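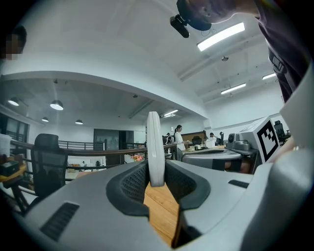
3.2 Collection sessions

The student group worked in the project room from April on. Each session had one operator and one partner, and the roles were changed after 24 demonstrations. The operator wore the two grippers of the Ulus set and repeated a short task at the table, for example to pick up a soft object and lay it beside a box. The partner kept the log and decided if a demonstration was valid. In total the group recorded 3,591 demonstrations – this number includes the training runs of the new members.

Figure 2. Bimanual collection at the table with hand-held grippers. Each gripper carries a marker panel with its own pattern.

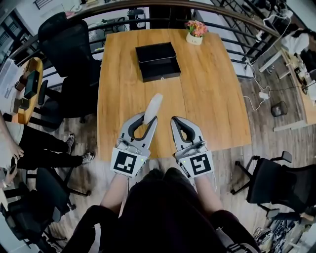

A demonstration was discarded when one of the markers was hidden for more than about 300 milliseconds. In the first weeks this happened often, because the students turned the wrists inward when both hands came close. Berenice Orozco and Abundio Cuautle then wrote a one-page guide for the operators, and the later members read it before their first session. We did not measure the effect of the guide separately. For the evaluation in Section 4 we held back 275 demonstrations, all from operators who are not in the training set.

Filed under: Student Projects, Robot Learning
Shares 24
© Gunville Robotics Club | Contact | Back to top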